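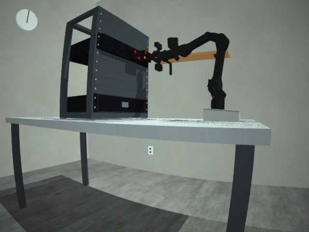

First contemporary dance show, what do I need to know?
Cadi Gwynne, 17 April 2022

My sister is dancing with the Clinley company in May and I've bought two tickets for Mindness. I've only ever seen The Nutcracker, so I'm a bit nervous! The hall has 190 seats and we can sit anywhere. Front or back? And do people clap between sections? I don't want to be the one person clapping.

Brirel
Go for the middle, four or five rows up. I sat in the front row for their last piece and missed most of the floor work – all I got was heads and elbows. On clapping, wait until the house lights change. There are long silences and they're part of it. I clapped early once and lived. Read the program afterward if you like, I never make sense of it before. Oh, and get there early if you want the middle, the doors open 19 minutes before the start (no idea why) and it fills up fast. Have fun, and tell your sister good luck!

Gosselin
back row is fine, bring a sweater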